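Rudwood Forums > Documentary > Finding and Watching

Thread: Millton ferry film, which cut?

prata_reels
May 8, 2023
Does anyone know where to see the long cut of Thân? The library copy runs 80 minutes and skips the river interviews.

gaffer802
There is no long cut. Thitima Inthanon showed extra footage at a talk in Millton and people keep calling it a version.

dockside
I disagree. I saw it projected with full credits, and the interviews were in it. Two reels, one break.

gaffer802
Credits can be put on anything. Was it ever sold?

dockside
No. She needed 3,000 dollars for the music rights and didn't get it.

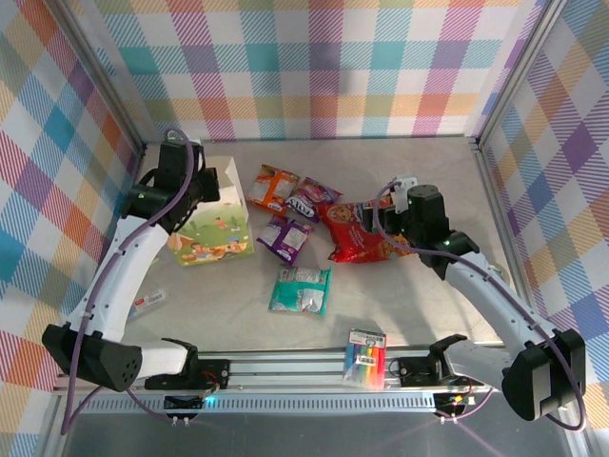 The talk had a printed program too. I'll look for mine and post what it says about the running time.

prata_reels
Thanks. I'll write to her distributor in the meantime.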